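Draft practice guide for hand-held gripper recording opens for comment

A working group on robot demonstration data has released a draft code of practice covering the use of hand-held grippers in shared workplaces. The document was prepared by Nillent, with technical input from Fanditz and Ulidex, and is open for comment until the end of December.

The draft applies where a person holds one or two instrumented grippers and performs a task so that the recorded motion can later be used to train a manipulator. No powered arm is present during this kind of work, and the operator is not protected by, or exposed to, most of what existing machine guarding rules address. The authors argue that the remaining hazards belong to ordinary workplace safety but are seldom written down for this activity.

Hedvika Koubek, who edited the draft, said the group began with a review of 988 session logs supplied by participating sites. The logs were coded for interruptions, lost tracking and minor incidents.

"Most of the entries had nothing to do with the gripper mechanism," Koubek said. "They were about floor space, cables, and other people being near the work."

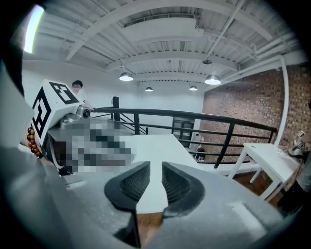
Hand-held grippers in use on an upper floor bordered by a metal railing.

Section 4 of the draft deals with the recording area. It asks the site to define a working envelope before the first take, measured from the operator's furthest reach with the gripper in hand, and to add a clearance of 600 mm on all sides. Where two operators work in the same room, their envelopes may overlap only if the task requires it, and the overlap has to be noted in the session record.

Stairs and open edges receive their own clause. An envelope must not extend past a railing, and tasks that require walking backward are not to be performed with the open side of a stair behind the operator. If a task involves carrying an object larger than the operator can see over, a second person must be assigned to watch the route. That person may not be recording at the same time.

Furniture counts as a task object under the draft. Tables, chairs and shelving that will be lifted or tilted are to be cleared of loose items first, disconnected from power, and checked for weight against the rated grip force of the tool. Sites are asked to keep the rating on a card with the equipment, as operators in the review frequently did not know it.

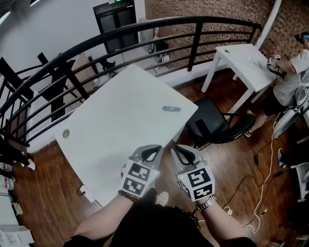
Cable management is set out in a separate table. Leads crossing a walking route must be covered, taped or rerouted, and unused plugs are to be taken off the floor between takes. The draft permits a temporary uncovered lead during set-up, provided that no recording is under way and the operator has both hands free.

The clause on fiducial markers drew the most discussion within the group. Marker cubes mounted on a gripper must be flat, clean and firmly attached, and the draft sets a visual check at the start of each session and again after any impact. Vasilică Dinu of Ulidex had proposed a check before every take. The final wording is a compromise: the interval is fixed at 300 takes or one working shift, whichever comes first, with a further check whenever tracking error exceeds the site's own limit.

Finger pads are handled in the same way. A worn or torn pad is to be replaced as one of a pair, and the change entered in the session record with the time. Data recorded before and after the change must remain distinguishable in the delivered set. Lanz, which operates recording sites under contract, asked for an exemption covering short sessions. It was not granted.
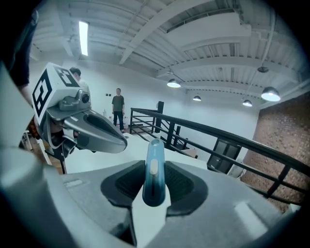
Section 6 covers bystanders. Anyone who may appear in a recording must be told beforehand that cameras are running, what is kept, and who to contact to have a segment removed. Faces are to be blurred before data leaves the site unless written consent has been given. A notice at the entrance is acceptable as a supplement but does not replace telling people directly.

The section also asks sites to record the role of each person in the room as operator, assistant or bystander. Abelardo Quintero of Fanditz said the requirement had a practical purpose in addition to the privacy one. Reviewers who know the roles can tell whether a movement in the background was part of the task or someone passing through, and can label it accordingly.

Limits on continuous work are provisional. The draft proposes a maximum of 2 hours of gripper work before a break away from the equipment, with shorter periods where the tool is held above shoulder height. Head-worn and back-worn equipment is to be included when the carried load is calculated. Brayan Llanos, who compiled the ergonomics annex, said the group did not have enough measurements to justify a finer scale and would welcome data from sites that do.

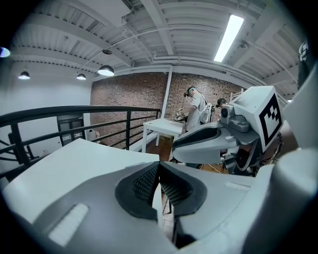
The code is voluntary and contains no certification scheme. Nillent said it would refer to the published version in its own supply agreements, and that labour and health regulations continue to take precedence wherever they are stricter.

Comments must cite the clause number and propose replacement wording. Heriberto Pacheco will collate responses, and a revised text will be circulated to everyone who submitted a comment before the code is finalized. The annex on two-handed tasks is still being written and will be released separately.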